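Section 4. Clearing and Resetting the Work Table

This section applies to all shared work tables in the Meltum building. It replaces the instructions dated 23/09/2025. Questions should be directed to Emiko Hattori, Facilities Office.

4.1 Before you begin

Confirm that the table is not reserved for the next session. The reservation sheet is posted beside the door. Switch off any desk lamp and allow it to cool before moving it.

CAUTION: Do not lift a table by its top. Two persons are required to move any table, and each must hold the frame beneath the long side.

4.2 Clearing the table

1. Remove all papers and place them in the tray marked with the name of the group.
2. Return hand tools to the drawer from which they were taken. Blades must be closed or capped.
3. Sort small parts into the lidded boxes. A box is full when its contents reach the molded line inside the wall.
4. Place unlabeled items in the holding bin. Items are kept there for 18 days and then discarded.

NOTE: Boxes supplied by Pridia and boxes supplied by Jevico are close in size, but their lids are not interchangeable. Do not force a lid.

4.3 Cleaning the surface

5. Brush loose debris toward the short end of the table and into the dustpan.
6. Wipe the surface with a damp cloth, working from the back edge to the front.
7. Dry the surface with a second cloth. Standing water will raise the edge strip.

CAUTION: Do not use solvent on the table top. Stains that remain after step 6 must be reported to the Facilities Office.
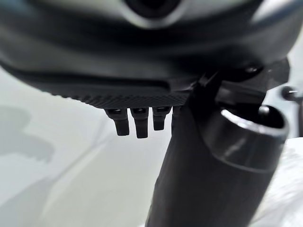

4.4 Resetting the table

8. Return the lamp to the left rear corner and route its cord behind the table.
9. Leave a clear margin of 100 mm along the front edge.
10. Push each chair in until its back is level with the table edge.
11. Initial the reservation sheet and enter the time.

Replacement cloths and lids may be requested from Akihiko Hamada. Stock is next reviewed in December.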